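Jusholm Residents Board > Regional Affairs > Border cooperation talks, what do we make of them?

elmarie_o
16/08/2021
Evening all. I sat through most of the council stream last night with a cup of tea going cold beside me, and I'm still not sure what was agreed with the Skaltwood side. Our deputy, Mandla Potgieter, says the two districts will share patrols on the river road and swap information on cattle theft and smuggling. Lovely, but I've heard that speech before (my late husband used to mute it!). Did anybody catch whether there's money attached, or a date?

thulani.m
Hi Elmarie, good to see you back on here. There is money, but it's small. The figure read out was 292 thousand for the first stage, mostly radios and fuel. No date that I heard, only "before the rains," and you know how far that can stretch. I do think it's a good thing they were all in one room, though. Two years ago the Skaltwood commander wouldn't even take a call from ours.

gumede_road_dad
I'm going to disagree with you both, kindly I hope. One room is fine, but who was missing? Not one trader from the Gumede crossing was asked along, and we're the people who get stopped. I cross six days a week with the truck. If joint patrols mean two sets of officers going through my load where there used to be one, that's my whole morning gone, and I've got tomatoes in the back that don't care about cooperation. 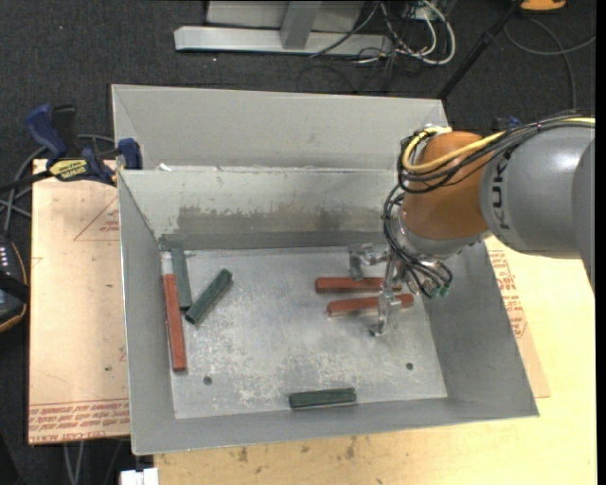 anathi_v
I'm with the trader on this one, and I say that as somebody who was all for the talks. The communique has a nice long paragraph on "mutual trust" and a single line on how complaints get handled, and that line only says they will be handled. My sister waited most of an afternoon at Gumede last August over a stamp. I want a named office on each side and a phone that gets picked up. As it stands, both districts are in it together like those red and green bars in the one gray bin, and I still can't tell which of them I'm supposed to write to when something goes wrong.

thulani.m
Fair points, Anathi, but a first meeting never settles that sort of thing. Give them a chance to get the patrols going and then we push on complaints.

gumede_road_dad
"Give them a chance" is what we said about the permit system, Thulani. Still waiting on mine, number 1472 in the queue.

precious_r
Hello dears, moderator hat half on. Please keep it friendly, which you mostly are, bless you. Mandla's office is taking written questions ahead of the next sitting, so if you post yours under this I'll gather them up and drop them off myself.

elmarie_o
Thank you Precious. Mine is the date, please, and who pays when the 292 runs out.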